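From: Martim Cunha
To: Bag and Soft Goods Menders list
Subject: Re: [menders] Quilted rucksack – front pocket zip and saggy top

Judith wrote:

> I've been given a quilted rucksack to sort out for my niece and
> I'd like some advice before I get the unpicker out. It has a zip
> across the front pocket and another that goes over the top. The
> front one sticks badly at one end, and the lining seems to catch
> in it. The top one runs all right but the top of the bag flops
> over when there's nothing in it.
>
> Is it worth replacing the front zip, or would I be mad to try
> with all that quilting in the way? Also, can this sort of fabric
> go in the machine? I've had two different answers from two
> people at our sewing group. I have a domestic machine, nothing
> special, and I've done cushion covers and trousers but never a
> bag.

Hello Judith,

I've got one of the same general sort in for work at the moment, so I can answer with it next to me. Taupe-grey, chevron quilting on the front pocket, gold zips. From your message it sounds near enough the same construction as yours, though check before you cut anything.

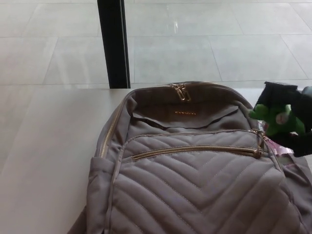
Front pocket zip running across the quilting, pull at the right-hand end.

Take the front zip first. Don't replace it until you've tried the easy things. Turn the pocket out as far as it will come and look at the lining along the zip tape, at the end where it sticks. Nine times out of ten the lining has been cut a bit generously and there is a loose fold lying next to the teeth. Slip stitch that fold down, 3 mm or so back from the teeth, with ordinary polyester thread. It can all be done by hand from inside the pocket and it won't show on the front. Mine took me less than an evening, with the radio on.

Then clean the teeth. A dry toothbrush, both sides, and after that a rub with a plain candle or the zip wax Prorkeren sell in the little tin. Run the slider up and down a good few times and wipe off what comes away. Don't use cooking oil, which someone on here recommended in May. It gets on the tape and from there on to the fabric and you will never get it out of a pale colour.

If it still sticks after that, look at the slider. Metal sliders open up slightly at the back with use. You can close one with small pliers, a very small squeeze on each side, but put a scrap of cloth between the jaws and the metal or you will mark the plating. If the teeth themselves are bent or missing, then yes, it's a new zip.

Replacing it can be done on a domestic machine, but the piping is what will give you trouble. On this one there's matching piping along the zip and again round the curved edge above the quilting. You have to unpick the tape from behind the piping without disturbing the row that holds the piping in. Take a photo at each stage. Tack the new zip by hand, all of it, and sew with a piping foot or a zip foot set hard over. Size 16 needle, long stitch, and turn the wheel by hand over the thick bits at the ends. I would leave the quilted panel itself alone. If you unpick even one of those V lines the padding shifts and it's very hard to get it to sit the same again.

For the zip itself, measure the old one from the first tooth to the last and not the tape. I buy continuous metal zip from Dreltero (their number is 846 for the antique gold, 17 for the brighter one, if they haven't changed the list again) and cut it down. The bright one is the nearer match for mine, but take the bag to a window and compare, as the two look much alike under a lamp.

On the floppy top, I don't think that is a fault. With soft fabric and no stiffening, the part above the front pocket has only the zip to hold it up.
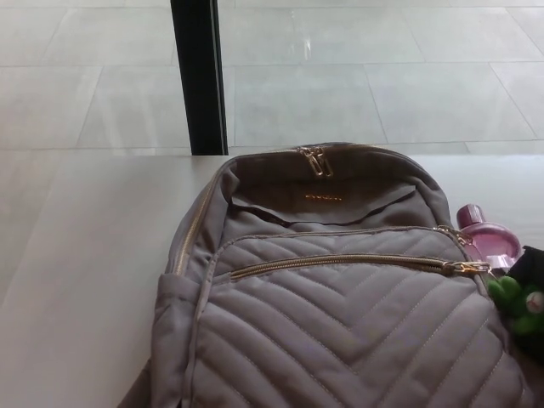 Leeds, Mon 13 September

I started this before the weekend and am finishing it now, sorry for the delay. In the second photo you can see what I mean about the top: the fabric folds just below the two pulls and there's a crease running across. Yours probably does the same. It's more noticeable when the bag is lying down.

If your niece minds it, there are two things you could do. The first is a loose insert. Cut a piece of thin foam or felt to the shape of the back of the bag, round the top corners off, cover it in cotton and drop it in. It doesn't need fixing. The second is to sew a strip of stiffening between the outer and the lining above the front pocket, and for that you'd have to open the lining seam. I've done it on other bags and it does hold the shape, but then the top won't fold down when you want to pack the thing flat in a suitcase. I'd make the insert, see if she likes it, and leave it there.

Check the small logo strip on the upper part if yours has one. Find out how it's held on before you press or steam anywhere near it. I once lifted one off a handbag with an iron and had to glue it back.

Washing. I wouldn't put it in the machine. The fabric would very likely survive but you don't know what the padding is, and some of them go into lumps. The metal zips also bang about and can rub the coating off. What I do is:

Empty it, side pocket as well, and hoover the seams with the small nozzle.
Lukewarm water with a little Suvia or any other wool wash, soft cloth, and dab. Go along the quilted lines with the cloth, following the V, so you aren't dragging across the ridges.
Second cloth with clean water, twice.
Stuff it with an old towel and leave it on its back to dry, zips open, away from the radiator. Allow two days.

Do the straps at the same time or they'll look dingy next to the rest – people always forget the straps.

For thread, if you do end up stitching anything on the outside, note that the quilting on mine is done in a slightly lighter shade than the fabric. If you match the fabric exactly the repair stands out. Yeoman used to do a good range of tans in a heavier weight, but I haven't bought any for a while so I can't say what they stock now. Take the bag to the shop if you can.

Let us know which end it sticks at, and whether the slider is loose if you wiggle it. If you can get a picture of the inside of the pocket I'll have a look.

One other thing, to the list in general: does anyone have the short gold pulls with the long loop, a pair? I need two for a different job and would swap for black nylon coil zip, of which I have far too much.

Martim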